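Notas para a fala – abrir caixas antigas sem perder a paciência

(Entrar sem slide. Esperar que se sentem os do fundo, que chegam sempre com café.)

Boa tarde. Venho falar de gabinetes de computador, tema que costuma esvaziar salas. Na oficina da Skodholm passaram pela bancada 152 máquinas desde agosto, e aprendi que o parafuso raramente é o inimigo. O inimigo é o plástico que alguém desenhou para dispensar o parafuso.

Perguntar quem já partiu uma patilha. Esperar pelas mãos. Quem não levantar a mão está a mentir ou nunca abriu um.

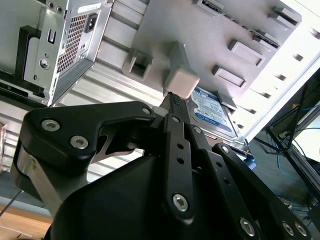

Notas do orador, n.º 3

Falar da peça bege. No meio de tanto cinzento, uma pega bege é quase um gesto de ternura do fabricante: agarre por aqui. Pegar pela ponta e sentir para que lado cede antes de fazer força. Se não ceder, parar. Ir buscar o manual, se existir. (Pausa. Não existe.)

A fonte de alimentação fica em paz. Grelha, tomada, parafuso: tudo muito convidativo, e tudo para outro dia. O cabo desliga-se antes de meter lá a mão, coisa que repito em cada sessão com a voz do meu pai.

Contar a história do lote da Pevberg: mais de 530 encaixes numa caixa de sapatos, sem etiqueta, todos parecidos e nenhum igual. Levei duas semanas a admitir que devia ter etiquetado.

Segunda parte, o metal canelado. As nervuras são bonitas à luz e péssimas para quem procura o sítio onde uma peça assenta. Apalpar primeiro, olhar depois. 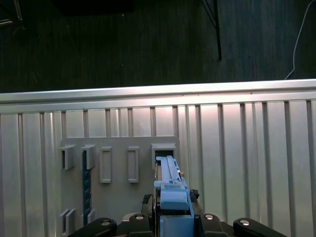

Os suportes cinzentos merecem um minuto. São de larguras diferentes, e a tentação é enfiar a peça no primeiro que aparece. A McAlister tem uma folha interna sobre isto, com 900 palavras, e a conclusão cabe em quatro: veja primeiro onde serve. Ler devagar, com ar solene.

Se sobrar tempo: a discussão com a Priltura sobre guardar ou deitar fora as patilhas partidas. Eu guardo. Não sei para quê – a gaveta já não fecha.

Perguntas. Repetir cada uma ao microfone e não prometer reparar o computador de ninguém.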